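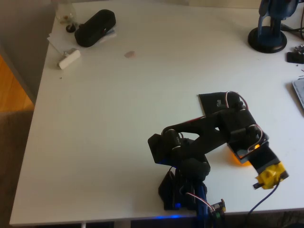
Yichen Mao wrote to us that a shared table should be wiped every evening, also under the papers, and that small things like caps and erasers should never go in the trash before somebody has asked for them. We agree with this, and we are now looking for a person who can do it with patience.

## Table and Desk Assistant (part-time), Golby Workrooms, Trarcombe

Golby Workrooms rents work places to people who build, draw, write and repair. Our tables are white, so every mark is visible, like the small pinkish-brown stain near the center top of the table in the photo. People leave their cases, jars and cables on the tables when they go home, and this is allowed. We need somebody who can clean between these things and leave them in good order.

**Your tasks**

- Wipe the tables with a soft cloth and our own cleaner. For old stains, use the paste from the Skurkoston cabinet - a very small amount.
- Put papers in a straight pile. Please do not read them or change their order.
- Close open jars if the cap is lying near. Do not empty them, also when there is only a little left at the bottom.
- Put small lost items in the tray by the door, with a note saying which table they come from.
- Leave electronics and connected cables in their place, and clean up to them.
- Once a month, help with the inventory of the Amissah room, where we have more than 200 storage boxes.

**What we ask**

You have careful hands and you can work alone. Experience in cleaning is welcome but we can also teach you. You should be able to read and write short notes in English. The boxes are not heavy, but some shelves are high and you will need to use the step ladder.

**What we offer**

8 hours a week, in the evening, at $15 an hour. Work starts in January. Cloths, gloves and cleaner are provided, and tea is free in the kitchen.

**How to apply**

Send us a short letter until Oct 30, 2021, or leave it at the front desk. A resume is not necessary. Please tell us which evenings you can not work - we make the plan early and it is difficult to change later.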